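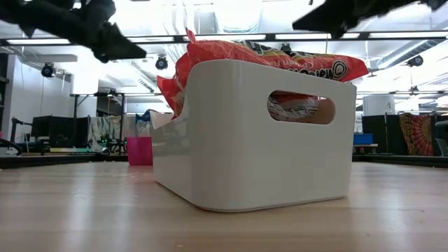 Bin and two gripper fingers, overhead lights on

Policy grabs the noodle bag fine, then lets go too early over the bin

Lụa Nông
Hi all, hoping somebody has met this before. I'm training a two-arm policy on packing snacks into a white bin, all soft bags, lots of ramen. We've got 100 demos, control loop with action chunks, and the fingers are commanded by position. In replay everything looks lovely. Run it live and the gripper opens a good bit before it should, maybe one go in three, and it's always worse with the big shiny bags. I've already slowed the arms down and retrained for 3,000 more steps, no change at all. Is this perception or is it my controller? I'm on the Skukow stack if that matters.

Riaan Mthembu
Had exactly this in October, so you have my sympathy! My money is on your gripper labels. If you record the measured finger width as the action, a crinkly bag gives you rubbish, because the fingers stop wherever the noodles stop them and the plastic keeps shifting. 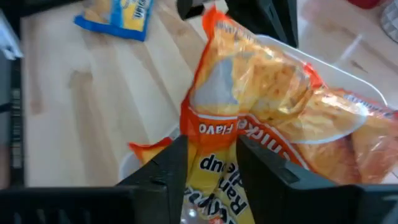 So the policy learns "hold at this width", the next bag is squashier, and now that same width is barely a grip at all. Record the commanded width from the leader side instead and let the fingers keep squeezing against the bag. Then look at your chunks. I was running all 9 actions before asking for new ones, and the open command near the end of a chunk was firing off stale pictures. I cut it to 3 and blended the overlaps for the arm joints only (don't blend the gripper, you get a horrible half-open dribble). Plot commanded against measured width for one bad run and post it here, it'll be obvious which of the two you've got.

Leonilde Nogueira
Agree with Riaan on the labels. I'd check your timestamps too, our wrist camera was lagging the joint readings and Pumholm's logger lined them up by arrival time, which hid it completely.

Ilídio Esteves
have you tried more demos

Last updated: October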